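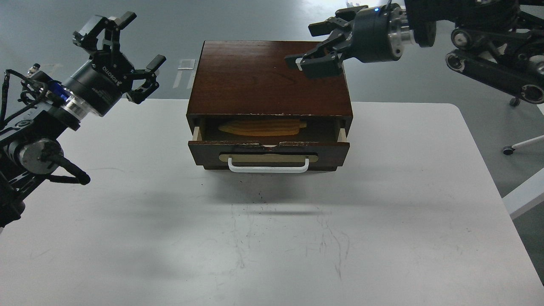
Last changed: July

Small drawers that stick, rattle and lose their handles

I've got a soft spot for little wooden cabinets, the one-drawer sort that sit on a desk or a hall table and fill up with batteries and dead pens. Dark brown ones especially, because they hide the tea. They do get knocked about, though. The first place to go is always the lip above the drawer and the top edge of the drawer front, where your knuckles and rings catch every single time you reach in (mine are the rings, I'm afraid).

Chips first, then. Rub the loose bits off with fine paper, and I mean a light rub, you're only after the flakes. Then touch in with a wax crayon a shade darker than you think you need. I melt 2 colours together on an old spoon, a reddish one and a nearly black one, and it goes on beautifully! Leave it overnight before you buff it. If you'd sooner leave the chips alone, do. I quite like them.

Sticking drawers. Pull the drawer right out, turn it over and look for shiny patches along the sides, that's where it's rubbing. Bare wooden sides love a candle stub. Go along each one 3 times, push the drawer in and out a bit, and do it again. Please don't use cooking oil. I did that once and it went like toffee.

Handles next. A plain white bar handle looks smashing on dark wood and it's easy to grab with wet hands. Measure between the two posts, centre to centre, before you buy anything. I ordered a 90 mm one from Skorberg without measuring and had to fill the old holes with matchsticks and glue. Yareli Barrera from the allotments told me to cut the card template first and she was quite right, it takes 2 minutes. Watch the length of the grip as well, and how low it will sit on a shallow front.

What to keep in it? One sort of thing only, that's my rule. As soon as string goes in with the screws you'll never see either again. Long things lie sideways at the back, small things go in a tin lid at the front so they don't roll.

A square of felt under each corner stops the whole cabinet wandering about when you tug the drawer. I get mine in sheets from Collado, 28 pads to a sheet, and I'm still on the first one.

Next page: getting candle wax out of a tablecloth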